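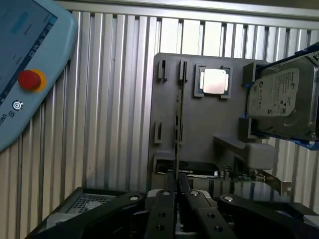 Maritza Salazar objected, in her written comments to our first draft, that noise in a workshop cannot be treated as one single quantity, and that a worker who complains of "the noise" may be speaking of a tone, a rattle or only of the echo. We think the objection is correct, and the present section was written again with it in mind.

3.2 Wall surfaces and the perception of noise

Most small workshops in our sample were built with hard walls. Painted brick and flat sheet metal are cheap, they are easy to wash, and they return almost all of the sound that reaches them. Ribbed metal is a more complicated case. Figure 4 shows a corrugated aluminum wall with vertical ribs, closed at the top by a flat metal rail. The ribs do not absorb sound in any important quantity. What they do is to scatter it, and this scattering depends on the relation between the depth of the rib and the wavelength. For low tones the wall behaves almost like a flat one. Only for higher tones is the reflected energy sent in several directions.

Figure 4. Ribbed aluminum wall surface.

In the first series of measurements we used tones at 750 Hz and 2000 Hz, played from a loudspeaker on a stand at the height of a seated worker. The flat walls and the ribbed walls gave nearly the same decay time at the lower tone. At the higher tone the decay in the ribbed rooms was more regular, and the flutter echo that we heard clearly between parallel flat walls was weak or absent. The decay time itself was not much shorter. This point is important for the owner of a workshop, who may believe that a ribbed wall makes the room quieter. The level stays almost equal, but its character changes.

The interviews agree with this in part. Cristian Ríos, who conducted them in June, asked the workers to describe the sound of their room before any question about loudness was made. In the flat-walled rooms the words "sharp" and "ringing" came often. In the ribbed rooms the workers spoke more of "a hum" or "a full sound," and several of them said that it was tiring by the end of the shift. We had expected a better opinion of these rooms. A possible explanation is that the scattered sound arrives from all sides, so the worker has difficulty to locate the machine which produces it. Yeison Marulanda has suggested to us that the hum may come from the panels themselves, when they are not fixed well at the rail. We did not measure vibration and therefore cannot exclude this.

For the second series we hung absorbing panels of the Lellent type on one wall of each room, with a total cost of around 800 dollars per room. The panels reduced the decay time at both tones, and the reduction was larger at the higher one. The position of the panels had more influence than we expected. When they were hung near the ceiling the workers noticed little change, while at ear height the difference was remarked already on the first morning. Some owners did not accept the lower position, as it took space from shelves and tools. The results for these rooms are given separately in Section 3.3.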